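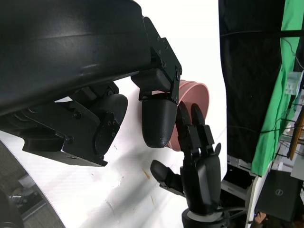 Keeping the bowl robot in shape is a morning job at Trorcombe

TONDBRIDGE, March 2024 -- The first thing Decha Wiriya does when he gets to the ground-floor lab in the Forsyth Building is put his coffee down, well away from anything with a motor in it. The second thing he does is pick up a soft cloth.

Wiriya is the technician who looks after the tableware cell at Trorcombe Technical College, a corner of the lab where a big robot arm with a gripper and a smaller, human-shaped robotic hand are learning to pass dishes to each other. The project is called Wolten, after the street where the college used to have its kitchens, and people in Tondbridge who have toured the lab on an open evening mostly remember it as the one with the bowls.

What they probably don't remember (and why would they, with a robot to look at?) is the wiping, the tightening and the patient nudging that go on before the arm is allowed to move at full speed. Wiriya was kind enough to let us follow him through a morning of it, and he talked the whole way through, which made the job of writing it down a good deal easier.

He starts at the finger pads. These are the rounded black tips of the gripper, and they do all the touching, so they take all the wear. With the arm parked low and the power to the gripper off, he wipes each pad, turns a flashlight on it and runs a thumbnail over the surface. Light scratches he leaves alone. A nick deep enough to catch his nail means the pad comes off and a fresh one goes on.

"A scratch you can see is usually fine, and a groove you can feel is usually trouble," he said. "The bowl finds the groove before you do. It will sit a little crooked, always the same way, and you spend your afternoon blaming the software."

The pads used to be changed whenever somebody complained. Since October they have been checked every 600 grasps, a number the control program keeps by itself and puts up on the laptop when it's time. Wiriya chose it after going back through the repair notes, which he keeps in a green-covered ledger that has had more than one cup of tea near it.

From the pads he works back to the bracket. The gripper is held on by metal plates and a good many small bolts, and each bolt head gets a tiny stripe of white paint marker when it is first tightened, running across onto the plate. If the stripe still lines up, the bolt hasn't turned. If it doesn't, out comes the torque wrench. He is firm with the students about not simply giving a loose bolt a twist with whatever happens to be in reach, and he told us about the time last fall when a well-meaning twist stripped a thread and the cell sat idle until a new plate could be cut in the workshop across the yard.

"I wasn't cross," he said, and then thought about it. "I was a little bit cross."

The hand takes longer. It is mounted upright on its wrist, fingers toward the ceiling, and has far more joints than the gripper does, each of them small and each capable of collecting crumbs of dust and lint. Wiriya blows out the knuckles with a rubber bulb of the sort used for camera lenses, never with the compressed air line, and then asks the program to close and open the fingers one at a time while he listens. He says he can hear a dry joint before the motor readings show it. We listened too, as hard as we could, and heard the ventilation.

After that comes a slow handshake test, as the students call it, where the gripper and the hand are brought close together with nothing between them so he can see that they end up where they are supposed to. The check is repeated 3 times. If all of the passes agree, the morning carries on. If one is off, he goes looking for the reason, and more often than not it is the table.

The table, he explained, is the part of the cell that gets the least respect. People lean on it and put laptops on it, and a visitor once sat on it. The white surface shows every smudge, which he rather likes, as a fresh gray mark tells him that something has been rubbing or dragging there. Marks from the arm are wiped away once he has worked out where they came from. There are older stains that no amount of scrubbing has shifted, and he has made his peace with those.

The bowls themselves are everyday ones, bought in town. The pink one is the favorite for setup work, and it has earned its place by having a good thick rim and being easy for the cameras to pick out from the black of the machinery. The first try with any new set of pads is always made with the pink bowl and always at a crawl, with someone at the laptop and a hand near the stop button. The gripper comes in beside the rim, closes until it feels contact, and waits. Wiriya then tugs the bowl very gently, the way you might check that a picture is hanging properly. A bowl that slides gets a little more grip force, added in small steps through the program. A bowl that doesn't slide, but squeaks, gets a little less.

Only when he is happy with the hold does the robotic hand join in, fingers reaching up from underneath. That part of the work belongs to the students, who are trying to teach the pair to hand over a dish without either one letting go too early. The project's aim is a helper for people who have trouble lifting and carrying in their own kitchens, and everyone in the lab is careful to say that such a thing is still a long way off.

There are backdrops to see to as well. The green cloth and the black curtain behind the table keep the view tidy for the cameras, and they have to hang where they hung the day before, or near enough. Wiriya gives the folds a shake and a pull and makes sure no hem has crept under the cart. Cables get the same treatment. He follows each one with his fingers from plug to plug, feeling for kinks, and bends the arm through its full reach to see that nothing goes tight.

The whole routine takes most of an hour, less if the pads are good. It used to be shorter, and the students were open about having grumbled when it grew, but there have been only 3 unplanned stops this term, and the grumbling has died down a great deal. One second-year student told us she has started putting paint marks on the bolts of her bicycle.

The college has set aside $100 a month for spare pads, bolts and replacement crockery, and Wiriya says the crockery has been the smallest part of it so far. He would like to spend a little of what is left on a proper cover, so that the cell can be put to bed each evening and the dust kept off the hand overnight. A bedsheet is doing that job at the moment. It is a nice sheet, he said, with flowers, and his mother would like it back.

Visitors can see the Wolten cell at the college's next open evening in the Forsyth Building, where Wiriya will be showing how a worn pad is taken off and a new one fitted. Children are welcome, and there will be old pads to pass around and handle. Please don't sit on the table.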